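### 3.2 Visitors and reading rooms

The August comics festival in Brulville gave us far more to work with than we had hoped! Over four days we collected 100 short interviews, 40 of them in the reading room run by Olletti, where people sat down with small-press books and often stayed all afternoon. 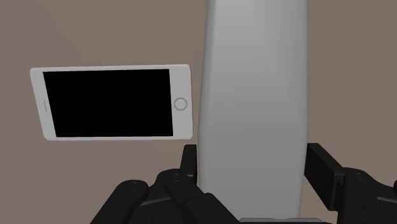 **Figure 2.** Rendered view with a smartphone in landscape orientation, its screen dark.

Readers who came for one artist left talking about three others, and we loved hearing it. Balaskas found the same pull at the Goh fair, with around 2,000 visitors, though her questions dealt mainly with sales.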